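4. Recording a hand-held gripper session

This section is for club members at Driswood who have finished the induction in section 2. Sessions run on Tuesday evenings. Allow 28 minutes for one task, including set-up.

4.1 Before you start

1. Sign out a pair of grippers from the Skernley cabinet. They are stored as left and right and must stay as a pair.
2. Open the session sheet and write down the task name. The flower task is listed as Magaña.
3. Roll your sleeves above the wrist. Loose cuffs can catch in the finger joints.
4. Switch on both grippers and wait for the green light on each one.

Note: If a light stays off after 2 attempts, put the pair back and tell Torben Hinrichs. Do not open the body.

4.2 Handling the flowers

5. Stand at the long side of the table with both grippers pointing away from you.
6. Bring both grippers in from below the blooms. Close the fingers on the stems, never on the petals.
7. Keep the printed faces of the marker cubes clear of your arms and clothing.

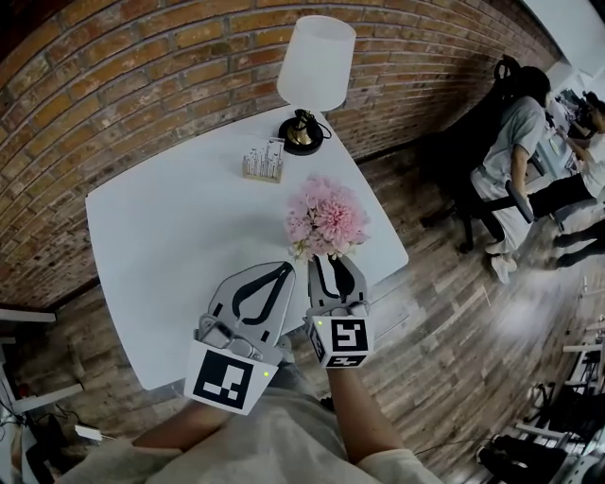
Figure 4. Both grippers at the bunch, right-hand fingers closed on the stems just below the blooms.

8. Lift slowly, turn the bunch upright and hold it still while you count to five. Then lay it back on the table.
9. Repeat until the sheet is full. Small items such as the lamp and the wooden block stay on the table – work round them.

Caution: Do not squeeze harder if the bunch slips. Open the fingers, lower the grippers and start the attempt again.

Caution: Watch for cables on the floor when you step back.

4.3 Saving your work

10. Switch off both grippers.
11. Copy the recording to the Imen folder and check that the file is larger than 500 MB. Smaller files are usually incomplete – mark them "short" on the sheet and leave them in place.
12. Return the grippers and lock the cabinet. The code is 3581.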